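About Gridari

Gridari makes and tests tables for teaching rooms and workshops.
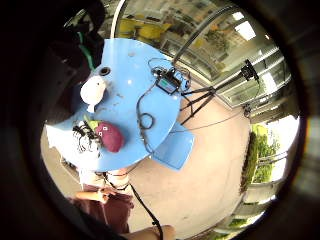

The company was founded by Socorro Llanos, who had spent much of her working life fitting out school science rooms and had grown tired of seeing good furniture replaced too early. Her first workshop had room for one bench and a saw. Today Gridari occupies the ground floor of the former Drurkard dye works, where our design, assembly and testing rooms stand side by side along a single corridor.

What we make

Our principal range is the Jonora table, which is supplied with a round or rectangular top. Round tops are offered in light blue, pale grey and cream. A cable opening may be specified at the time of order, and customers may also choose an edge flap, which gives a little more surface where a group needs to set down papers or a small instrument. The Ferraro range consists of storage units in matching colours and is sold separately.

Most of our customers are schools, colleges and small research rooms. Their tables are expected to carry a good deal in the course of a day: leads, meters, soft materials for handling exercises, and whatever else the timetable requires. We therefore design for mixed use and ask customers at an early stage what will be placed on the surface and where the cables will run.

How we test

Every new top is kept in daily use in our own testing room before it is offered for sale. Staff work at it, leave equipment on it and clean it with the products that our customers are likely to have in the cupboard. Scuffs and marks are recorded at the end of each month and compared with earlier tops. A surface which marks is not necessarily rejected - a table in a working room will always show some wear - but we wish to know how the marks appear and whether they can be removed.

Hinges, flaps and fixings are tested separately. Each pattern of flap is loaded and released 2000 times, and the fixings are then taken out and examined by hand.

Repair and return

Gridari tables carry a guarantee of 5 years. After that period we continue to supply tops, flaps and feet as single parts, and our parts list at present contains 163 items. Customers who prefer to return a table for repair should write to the workshop first, giving the number stamped on the underside. Work is normally completed within 60 days of arrival.

Visits

Schools and colleges are welcome to visit the showroom by appointment. Visitors may bring their own equipment and try it on the tables, and extension leads are provided. The testing room can be seen from the corridor at most times of the year, although it is closed throughout May for the annual check of our measuring instruments.

Enquiries about orders, parts and visits should be addressed to the Gridari office, Drurkard Works.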